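Descaling interval, second try
2022-09-20

In April I set the kettle to a descale every 37 days and logged the result. The interval was too long. Our tap water leaves a gray film on the element well before that, and by the end of the cycle the boil time had gone up by 11 seconds. Citric acid clears it in one pass. Vinegar needs two and the smell stays in the lid gasket.

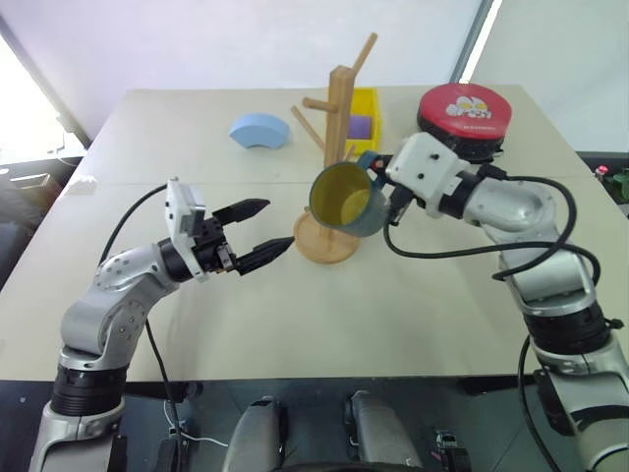

Scale also moves. Flakes that break off the element go through the spout filter and end up in the cup, where they dry as a pale ring near the base. I blamed the dishwasher for this at first. Cups that hang on a wooden mug tree can be checked from below without taking them down, and that is how I found the rings. Melaniia Harasym suggested a finer filter mesh. I tried one from Naker and it slowed the pour too much.

New settings: five level teaspoons of citric acid to a full kettle, boil, wait, rinse twice. The interval is now three weeks. Log continues in the same spreadsheet, column F.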